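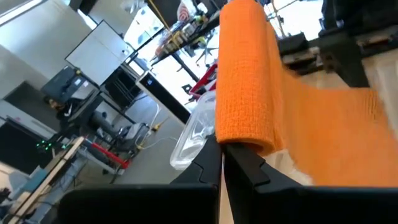

Orange fabric rolled, free end still out to the right.

28 Feb 2019
Packing, orange fabric and bags. Bench 2.

Continued from the August notes on folding. The aim is the same: a packed piece that goes into the clear bag without forcing the opening, and comes out again without the whole thing falling open. Folding in quarters gave a flat packet but the corners caught on the bag film. Switched to rolling.

Piece used is from the Vakorness stock, batch 554. The fine texture helps here. Layers grip each other a little and the roll does not slide apart along its axis the way the smooth Nostomano samples did. Downside is that any crease rolled in early stays in, and shows up as a lump further out.

Procedure as it stands:
Lay the piece out on the wood, long side parallel to the planks.
Flatten from the middle outward.
Turn in the first edge by 14 mm and press it down before rolling.
Roll toward the free end. Keep even tension on the loose part – slack at this stage is what makes the roll go conical.
Stand it up and check the end for layers sticking out.
Into the bag, closed end first.

Clear storage box stays on the table throughout. Tried working with it on the floor and lost more time reaching than the extra surface was worth.
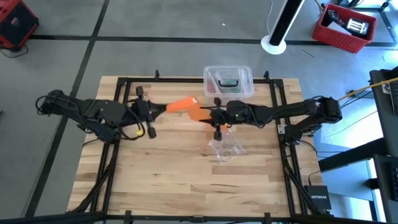 Spyros Katsaros read the draft of the steps and wrote that the bag should be opened and shaped before the rolling starts, as the film clings to itself and the roll relaxes while one is busy separating the two sides. He would also drop the pressing of the first edge, which he considers wasted effort on a fabric this soft.

Agreed on the bag. Moved it to the start of the list in the clean copy. Not agreed on the edge. Without the press, the core of the roll stays open and the bottom end bulges. Will run both ways again before arguing further.

Bag size: the 400 mm length is sufficient. The shorter Clotemness ones take the roll but leave too little film to fold over. Do not reorder.

The wood is fine as a surface for rolling. The edge of the table is less fine.

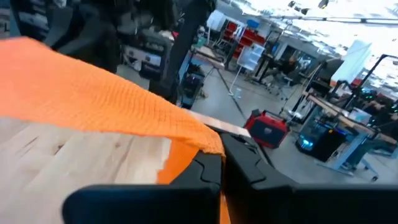 Any part that hangs over it pulls the remainder off line, and the roll then has to be backed out and started again. Keep everything well inside the edge. Masking a line on the wood was suggested; not done, I would rather not have adhesive near the fabric.

Unrolling: the piece keeps its curl after a night in the bag. Birsen Yalçınkaya wants it flat for the next stage, so either it is packed later or it gets laid out under a board first. To be settled with her.
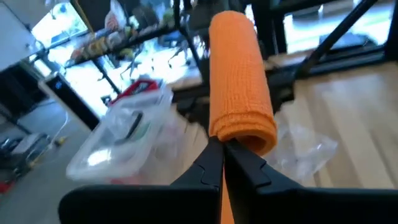
Upright roll with loose end below. Clear bag to the right, container to the left.

Open items:
Repeat with and without the pressed edge, same piece.
Ask Shiferaw for the bags with the wider opening, price per box.
Label for the box lid – contents and batch.
Try a band around the roll, paper only.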